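Rapport de projet de deuxième année
Option Médias et récits sériels

La promesse de fin d'entretien : comment une série se vend sans rien dire de ce qu'elle raconte

Projet Skotus, rapport final

1. Point de départ

Tout est parti d'un désaccord de cantine. La moitié du groupe soutenait que les entretiens promotionnels d'acteurs ne contenaient aucune information ; l'autre moitié affirmait qu'ils en contenaient, mais toujours la même. Nous avons donc décidé d'y consacrer un semestre, décision que nous avons regrettée dès novembre, quand il a fallu commencer à regarder.

La question retenue est la suivante : que dit un comédien invité sur un plateau quand il a signé l'interdiction de dire quoi que ce soit ? Nous l'avons limitée à une seule série, Drodow, drame familial en costumes dont la quatrième saison arrivait en ligne sur la plateforme Zorko au moment où nous cherchions un sujet. Personne dans le groupe ne la suivait. Nous pensions que c'était un gage d'objectivité. À la fin du semestre, deux d'entre nous avaient un avis très arrêté sur la question de savoir si la gouvernante savait pour l'incendie.

2. Corpus

Le corpus comprend 16 entretiens télévisés ou filmés pour le web, tous donnés par des acteurs de Drodow avant la diffusion de la saison. Nous avons écarté les captations de tapis rouge, où le bruit ambiant rendait la transcription pénible et où l'on parlait surtout de chaussures. Nous avons aussi écarté un long entretien en podcast, excellent, dans lequel l'actrice principale parlait franchement de son travail. Il faussait tous les résultats.

Chaque entretien a été transcrit à la main, puis découpé en énoncés. Un énoncé, pour nous, est une réponse ou un morceau de réponse portant sur la saison à venir. Nous en avons obtenu 200 tout rond, ce qui a rendu notre encadrant soupçonneux. Nous avons recompté devant lui.

3. Méthode

Les énoncés ont été imprimés puis classés sur papier. Un logiciel aurait fait cela plus vite, mais la licence du laboratoire avait expiré, et l'un de nous tenait à la noblesse du tri manuel (il a changé d'avis vers le soixantième énoncé). La grille d'analyse, que nous appelons grille Hsiao du nom de la salle où elle a été rédigée, comporte quatre catégories :

L'intensité. La saison est « plus sombre », « plus grande », « plus folle ». Elle n'est jamais plus courte.

La famille. L'équipe est une famille, le plateau est une maison, le réalisateur revenu pour deux épisodes est un oncle.

Le faux secret. L'acteur annonce qu'il va avoir des ennuis, se penche vers l'animateur et révèle quelque chose qui figure dans la bande-annonce.

Le contenu. Tout énoncé qui apprend réellement un fait sur l'intrigue et que l'on ne trouvait pas ailleurs à cette date.

Chaque énoncé a été lu par deux membres du groupe, séparément. En cas de désaccord, un troisième tranchait. Les désaccords ont presque tous porté sur la frontière entre intensité et faux secret : « mon personnage va faire des choses que je ne lui pardonne pas » nous a occupés un après-midi entier.
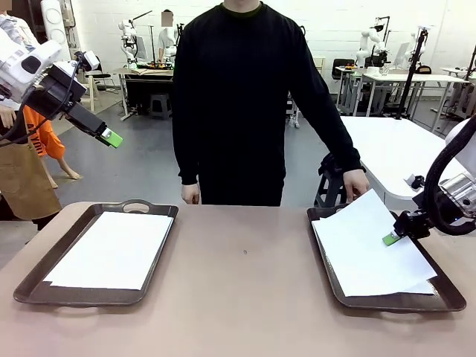
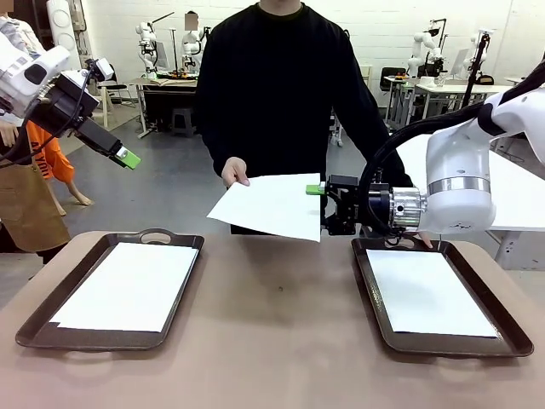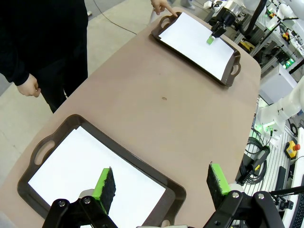
4. Résultats

La catégorie dominante est l'intensité, ce qui n'étonnera aucun lecteur ayant déjà allumé une télévision. Elle ouvre presque tous les entretiens. Le mot « sombre » y revient avec une régularité qui finit par l'éclaircir. La famille vient ensuite, concentrée en milieu d'entretien, souvent juste après la diffusion d'un extrait, quand l'animateur n'a pas de question prête.

Le faux secret est plus intéressant. Nous avons relevé 37 énoncés de ce type, et leur mise en scène varie peu : regard vers les coulisses, petit rire, baisse de la voix. Le public réagit à chaque fois. Il applaudit même lorsque la révélation tient en une date de diffusion affichée derrière le canapé.

Quant au contenu, nous en avons trouvé 4. Le premier est un lapsus du comédien qui joue le notaire. Le deuxième est une erreur : l'acteur racontait la saison précédente. Nous l'avons tout de même conservé, car il répondait à la définition telle que nous l'avions écrite, et il était trop tard pour la réécrire. Les deux derniers viennent du même second rôle, très disert, qui n'a pas été réinvité par la suite. Nous ne tirons de cette coïncidence aucune conclusion, faute d'avoir pu joindre son agent.

5. Discussion

Notre hypothèse initiale voulait que le vide de ces échanges soit imposé par les contrats. Elle résiste mal au corpus. Les questions posées sont elles-mêmes soigneusement dépourvues de risque, et plusieurs animateurs interrompent l'invité au moment où il semblait parti pour répondre. L'entretien promotionnel ressemble davantage à une visite de politesse : on vient se montrer, on demande des nouvelles des enfants, on repart avant d'avoir gêné.

On remarque aussi que les souvenirs personnels (l'école de théâtre commune, le premier casting raté, le chien de tournage) sont racontés avec bien plus de précision que tout ce qui touche à la série. C'est là que se joue l'adhésion du spectateur. Dans le petit questionnaire passé à notre promotion, les répondants se rappelaient le chien. Aucun n'a su citer le titre de la série sans aide, ce qui devrait inquiéter Zorko plus que nous.

6. Limites

Une seule série, une seule saison, un seul pays de diffusion. Les transcriptions ne rendent pas les silences, et il y en avait de très beaux. Le questionnaire a été distribué juste avant la pause, à des gens qui avaient faim.

Il faut enfin mentionner que la catégorie « famille » a été définie par quelqu'un qui venait de passer un week-end chez la sienne. La première version était plus sévère.

7. Suites possibles

Un groupe de l'an prochain pourrait reprendre la grille Hsiao et l'appliquer aux entretiens donnés après la diffusion, lorsque le secret n'a plus d'objet. Nous avons regardé deux cas par curiosité. La saison y était qualifiée de sombre.

Annexe A : transcriptions
Annexe B : grille de codage, version 3
Annexe C : questionnaire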